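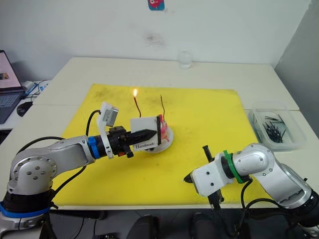

ok so my sister runs the front of a small bakery (Flernano, we do maybe 700 cakes a month if you count the little ones) and she keeps sending me links saying a robot could do the finishing work by next November. I do the finishing work. So I have opinions. Finishing is the fiddly end of the job – name cards, candles, ribbon, box, label. Take the card that says Handmade, held right up against the front of a frosted cake in a two-finger gripper. One candle lit, the other one not and leaning a bit. That is pretty much my day, and my question is how far off are the machines from doing it for eight hours without me standing there. Not a demo. Eight hours.

posted by pipingbag_ursina

hobbs_lathe
Years. Next question.
Ok longer answer. I ran a pick cell at Tremside for a while, same part, same tray, same light, and it still stopped on us every shift. Frosting is not the same part twice. You bump a steel bracket and nothing happens, you bump a cake you have a dent and a customer.

okonkwo_o
Disagree with hobbs. Your pick cell was a fixed program, it did what it was told and fell over when the tray moved. The newer stuff is learned from people doing the task and it copes with a plate that's a couple inches off. I'm not saying eight hours. But "years" is what people said about folding towels and I've watched that done okay. Slow, but ok.
– Obinna Okonkwo

hobbs_lathe
"slow but ok" doesnt pay rent. How slow

okonkwo_o
Slow. A towel took longer than I'd take, lots longer. But it doesnt need to be fast if it runs at night while you sleep. Dishwashers are slow too. I can hand wash a plate in 20 seconds and I still own a dishwasher.

mudroom_mel
a dishwasher is a box with water in it though?? nothing in there has to grab anything. everything I want done at home is grabbing. socks. lego. the cat bowl with food stuck on it. Show me a thing that gets a sock out from behind the dryer and I'll give it my 3,000 tomorrow

pipingbag_ursina
@okonkwo_o nights dont work for us, cakes get finished the morning they go out. Also holding a card isn't the hard bit. My six year old can hold a card. The hard bit is pushing it in so it stands up and the frosting doesnt slump, and then letting go without dragging half a rosette along with you. Letting go is harder than grabbing!! Anyone who's placed a topper knows this.

And candles. Thin ones snap if you squeeze, and they lean if the sponge is soft, so you feel for it and go a bit deeper. I can't tell you how I know when. Fingers just know.

riedl_refugee
Used to do packing at Riedl. We trialed two arms on a gift box line. What I remember is they were good at the boring stuff, box up, lid on, box over. Ribbon was hopeless. Management wanted to call it a success so they moved ribbon to "manual station 2" which was me. So the honest number was, one and a bit people's work got done by the machine, and one new person got hired to watch it.

hobbs_lathe
^ this. every time

okonkwo_o
That's one line though, and how long ago? Grippers with two plain fingers are bad at ribbon, sure. I'd be bad at ribbon in oven mitts. Two arms helps, one holds and the other works, you can steady the plate while you place the topper. And nobody sane would give it open flame on day one, let it do the cards and boxes and keep the lighter yourself.

mudroom_mel
wait is anyone going to let a robot light candles. in a house. with curtains

pipingbag_ursina
We don't light them at the shop mel, the customer does that lol. But people at home would want it to, wouldnt they. That's the thing, "set up the birthday cake" sounds like one chore and it's about nine.

Cleaning is my other one. Everything that goes near food gets wiped down between jobs. My hands, sink, done. How do you wash an arm with cables running down the outside of it? Serious question. Gloves? A sleeve?

riedl_refugee
Sleeves. We had sleeves. They tore.

okonkwo_o
Food grade ones exist with the cables inside. Cost more, obviously. My brother in law priced a wipe-down setup for the Marov kitchen and the sleeve and seal kit alone was 1,189, and that was before anybody came out to fit it.

hobbs_lathe
and did Marov buy it

okonkwo_o
no
but because they were moving buildings

hobbs_lathe
sure

pipingbag_ursina
Ok so where I'm at. Boxes and lids, maybe soon, and please take them, my wrists are shot. Cards, maybe with a person checking. Candles and anything touching soft frosting, not yet. I'll pass that on to my sister, she will send me another link.

If anybody has run one of these on actual food, real orders, for longer than a week, would like to hear what broke first.
Ursina Kälin

mudroom_mel
still waiting on the sock thing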